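FOR IMMEDIATE RELEASE

Apr 13, 2025

Uvberg Observatory Opens Archive of Old Star Spectra to the Public

PLATINTON. The Uvberg Observatory has put its full collection of photographic star spectra online, free for anyone to view and download. The collection holds 800 glass plates made with the observatory's 36-inch reflecting telescope. Until now the plates could be seen only by appointment, in the basement reading room.

The plates record the light of old, metal-poor stars in the outer part of our galaxy. Astronomers use the word "metal" for every element heavier than helium. Stars that formed early contain very little of these heavier elements, since most of them had not been made yet. Later stars formed from gas that earlier stars had already enriched, so they contain more.

A spectrum is made by spreading a star's light into its colors. Dark lines cross the spectrum where atoms in the star's outer layers have absorbed light. Each element leaves its own set of lines. Calcium, iron and magnesium are among the easiest to pick out on the Uvberg plates. In the oldest stars these lines are thin and faint, and in some cases they are hard to find at all.

The digital archive is called Elluvitz. It was built by the observatory's plate library together with Pappas Imaging, a scanning company in Platinton. Each plate was cleaned on the glass side, scanned at high resolution, and scanned a second time with a calibration strip beside it. The calibration strip allows users to convert the darkness of the photographic emulsion into a measure of brightness. Both scans are included in the download.

Handwritten notes on the paper sleeves were scanned as well. These give the star's catalog number, the exposure time, the position of the telescope and, on many sleeves, remarks on the weather. The notes have been typed up and can be searched. Where a word could not be read, the typed version shows a blank in square brackets. Users who can make out a missing word may send a correction through the archive's contact form. 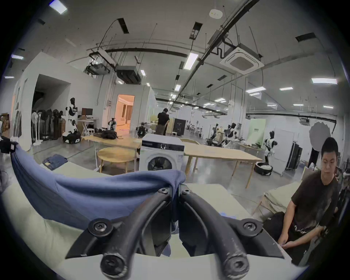
The archive can be searched by star name, by position in the sky and by the type of spectrum. Results can be sorted by exposure time or by the quality grade given to the plate. Grades run from A to D. A grade of D means that the plate is cracked, fogged or badly out of focus. Plates graded D are left out of search results unless the user asks for them.

Two file types are available. Researchers can download the full scan in the standard format used for astronomical images. A smaller version opens in any web browser and comes with labels marking the strongest lines. The smaller version is meant for students and amateur astronomers, and no special software is needed.

Old plates remain useful to astronomers. Some stars change slowly over decades, and a modern spectrum alone cannot show that. Others turn out to be pairs of stars circling each other. In those cases the lines shift slightly toward the blue or the red as the stars move, and a pair with a long orbit can be recognized only when observations made many years apart are compared. The Uvberg plates add early points to that kind of record.

The stars themselves are of interest for what they say about the period after the first generation of stars. The first stars are thought to have formed from hydrogen and helium, with a trace of lithium. Many were probably much heavier than the sun and used up their fuel quickly. Material thrown out when they exploded was mixed into nearby gas, and the next stars formed from it. The amounts of carbon, magnesium and iron in a very old star are therefore a clue to the kind of explosion that came before it.

The original plates will stay at the observatory. They have been moved into new acid-free sleeves and are stored upright in steel cabinets in a room kept at a steady temperature and humidity. Access to the glass will be limited to work that cannot be done from the scans. Requests should state which plates are needed and why the digital version is not enough.

A further set of 500 plates, showing star fields instead of single spectra, is now being cleaned for scanning. The first of these will be added to Elluvitz in June. The observatory will post a list of the sky areas covered before the images go online.

The scans may be used without charge for research, teaching and personal projects. Users are asked to credit the Uvberg Observatory plate library and to give the plate number in any published work. Commercial users should write to the library before using the images. A printed guide to reading the sleeves, with a key to the observers' abbreviations, can be ordered from the library or downloaded from the archive's help page.

About the Uvberg Observatory

The Uvberg Observatory studies the chemical makeup of stars and the history of our galaxy. Its plate library preserves the observatory's photographic records and logbooks and answers questions from researchers and schools.

Media contact

Press Office, Uvberg Observatory, Platinton. Sample scans in print resolution are available from the press office on request.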